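Facilities Helpdesk - Furniture and Fittings
Ticket 1331: Small white table, reading room, Flimthorpe Library 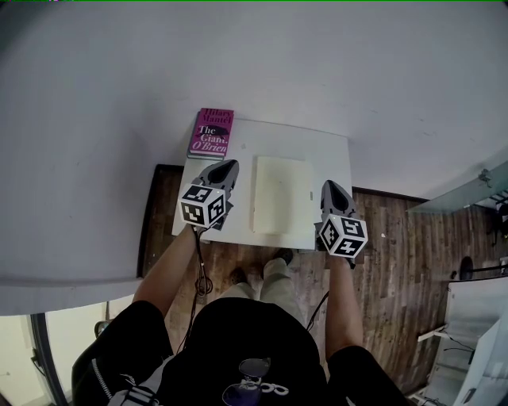
Status: Closed
Priority: Low
Category: Furniture, movement on uneven floor
Related ticket: 1322 (reading room floor, worn planks)
Assigned to: Dale Dhillon, Furniture and Fittings

Initial report

The reading room reports that the small white table rocks when a reader leans on the front edge. The fault was noticed after the table was moved away from the window wall. It is used for single items, normally one book and a pad, and readers have complained that their writing is disturbed when they turn a page or rest an arm on the top. One reader has asked to be seated elsewhere.

The reading room asks whether the table is faulty and should be replaced, or whether it can be repaired where it stands. A replacement would have to come out of the current furniture allowance, and the room would prefer not to lose the table in the meantime.

Response from Furniture and Fittings

Thank you for your report. Before a visit is arranged, please carry out the following checks and add the results to this ticket.

Clear the top and press lightly on each corner in turn. Note which corners drop.
Turn the table a quarter turn on the same spot and repeat the test.
Move the table to the entrance lobby, where the floor is level, and repeat the test once more.
Look under each foot for a missing or worn pad.

Please do not place folded paper or card under the feet. It works loose and marks the floor.

Reply from the reading room

The checks have been completed. In the usual position the front left and back right corners drop in turn. After a quarter turn the movement was slighter but could still be felt. In the lobby the table stood firm at every corner. All the foot pads are present, although one is thinner than the others and has hardened.

We would add that the floor in this room is made up of long planks in mixed browns, greys and tans, scuffed in places, with paler worn strips running along it. Staff believe that one foot is resting on a worn strip and the others are not. We cannot measure this ourselves.

The top is in fair condition. The book out at present is The Giant, O'Brien by Hilary Mantel, in the hardcover with the magenta cover, and it lies flat at the back left corner without sliding. The cream pad sits near the middle. Neither has moved of its own accord, so we take it that the top is close to level when nothing is pressing on it.

Response from Furniture and Fittings

The result in the lobby indicates that the frame of the table is sound. The movement arises from the floor together with the hardened pad, and replacement is therefore not approved at this stage. A visit has been booked for January 11, 2021, before opening. Please leave the table in its usual position and remove the book and pad beforehand.

Visit notes - D. Dhillon

Table examined in position. Movement confirmed at the front left corner. A straight edge laid across the planks showed a dip of 2 mm beneath that foot. The joints were tested by hand and found tight, and no fixings were missing.

The hardened pad was removed and the foot cleaned. Plustico felt pads were fitted to all the feet so that wear will be even, with one additional thin layer at the front left. The table was then pressed at each corner and no movement was found.

A second position was also tried, nearer to the centre of the room and with the long side of the table parallel to the planks. It stood slightly better there, as the feet on each side then rest on the same plank. The reading room has agreed to keep it in that position.

A rubber foot from Donden was considered and rejected, having left dark marks on the landing floor last June.

Advice to the reading room

Lift the table when moving it - do not drag it, as the felt will roll and come away.
Keep the long side in line with the planks.
Sweep beneath the feet each week. Grit caught in felt will scratch the boards.
Check the pads after 6 months and report any that have flattened.
If the table is returned to the window wall, the additional layer at the front left may need to be taken off.

Further comment from the reading room

The table has been in use since the visit and remains steady. Two readers have worked at it for full mornings without complaint. One member of staff finds the new position a little close to the walkway, but we are content to leave it as it is. May we have a few spare pads?

Response from Furniture and Fittings

One sheet of spare pads has been sent in the internal post, addressed to the Isah Room as the reading room pigeonhole is full. The condition of the floor remains open under ticket 1322 and any further comments on the planks should be added there.

Ticket closed with the agreement of the reading room.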